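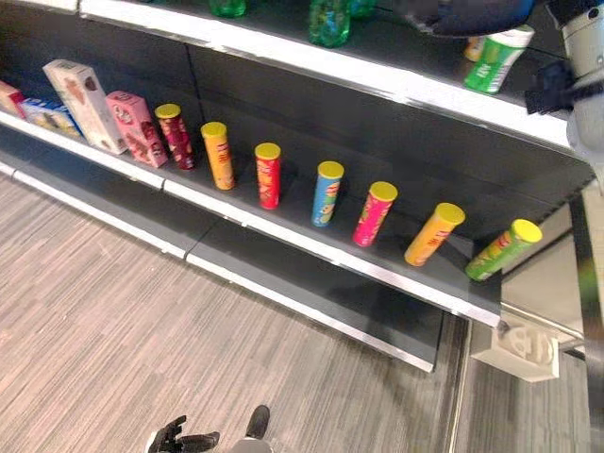
Head camera, chip row on the middle shelf, arm over the drinks.

The shelf task is at 231 recorded episodes, of which I have kept 119. That ratio bothered me enough in October to change how I drive the arm, and these are my notes on the change.

The setup is the same as in the last post. I teleoperate with the Joltell controllers, the recorder is Etora, and the goal is to straighten a row of items on a store shelf: grasp one, bring it upright, set it down at its slot, let go, back off. An episode covers one item. The policy trains on the camera streams and the joint positions, so any bad habit I have at the controls goes straight into the data.

The bad habit turned out to be hesitation. When I went through the rejected episodes, very few had a dropped can. Most had a long stall just before the grasp, where I was making small corrections from the head view and not trusting any of them. The head camera looks down steeply. It gives a good sense of where an item sits along the shelf and a poor one of how far the fingers have come down past the lid. A model trained on stalls learns to stall, and the first checkpoint would hover over a can until the timeout.

What I do now is split the approach in two. I use the head view to line up along the shelf and stop short of the item. Then I switch my attention to the wrist view and stay with it until release. Switching back and forth is what produced the corrections.

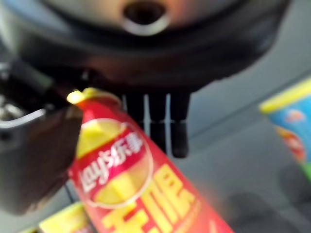
The wrist view has its own problem. The housing takes up most of the top of the picture, so the cue for depth has to come from the lid and its distance to the underside of the housing. Yellow lids help, because they are bright against a dark gripper. I come down until the lid is nearly at the housing, pause for a beat, and close. The label is useful for a different reason: a big round logo makes tilt easy to read. With a plain can I would have to judge it from the edges.

Neighbors matter more than I expected. With too little room beside the target, an open finger pushes the next can before it gets anywhere near the one I want. I now space the row before recording and leave the tilts random. Boxes get their own session. They need a different wrist angle, and mixing the two in one sitting made me sloppy at both.

Speed is still unsettled. I tried recording at a fixed slow pace and the motion looked tidy, but the trained policy was sluggish on the retreat. I have gone back to moving at whatever speed feels normal and trimming idle time at the start and end of each episode. Nothing in the middle gets trimmed. If there is a stall in the middle, the whole episode goes.

I also stopped recording for more than 20 minutes at a stretch. My release gets careless after that, with the fingers opening before the base is flat, and it does not show up until playback.

Next job is to retrain on the kept set only, with the old stalled episodes left out, and see whether the hover is gone. Config and the rejection checklist are in the Omoregie folder, under shelf.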